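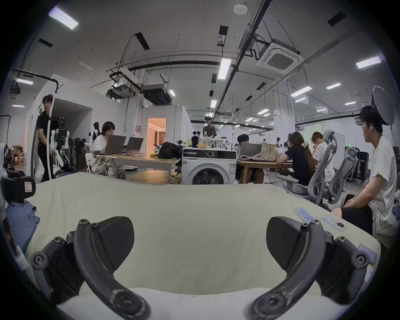
When a small company decides to buy its first robot, the meeting is almost always about the robot. People compare arms, they compare prices, they watch the same video of a shirt being folded. I have sat in such meetings in three countries now, and I want to argue that we are reading the budget from the wrong end.

Last March I helped Declan Brennan plan the equipment for a laundry service in Olport. He had 448 lines in his spreadsheet. The arm had one line and the grippers had one line. For the hours of people there was no line at all. When I asked him who will show the machine how to handle a towel, he answered that this was included. It was not included. The seller, Teuber, included 20 hours of training for his staff, and this is another thing.

Cloth is difficult. A box has the same shape on each morning, but a piece of cloth is a new object every time you put it down. Somebody has to pick it up by the corner, open it, fold it, make a mess of it and begin again, and a person has to do this with patience for many days. Hand-held grippers make this work cheaper, and I am in favor of them. They still need a hand.

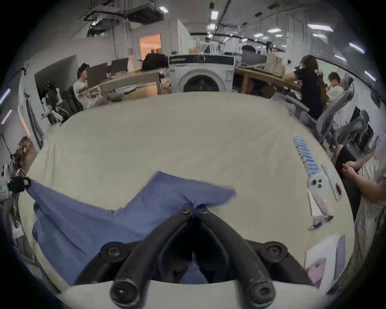
It also needs a second hand quite often, and this is the part I find missing in most plans. One person works the gripper, another holds a corner or puts the cloth back. If you pay for one person and you need two, your schedule is already wrong before the first delivery.

My proposal to Declan was simple, and he did not like it. I asked him to move the arm to the second year and to spend the first year on tables, spare finger pads, batteries and wages. He said that his bank wants to see a machine. I understand this. A bank can take back an arm, it cannot take back an afternoon of folding. But a loan plan and a work plan are two different papers, and he was using one for both.

Conall Ní Chonaill, who keeps the accounts at Lera, disagrees with me on one point, and I think she is partly right. She says that without the arm in the building, people lose interest, and the money for wages is cut first. At their site in Vendville they bought early for this reason. My answer is that one can rent an arm for a short time — it costs more per month, but you learn which one you need.

Declan has now put 80 hours of handling work in his plan, with two people for each hour. I would still like to see more.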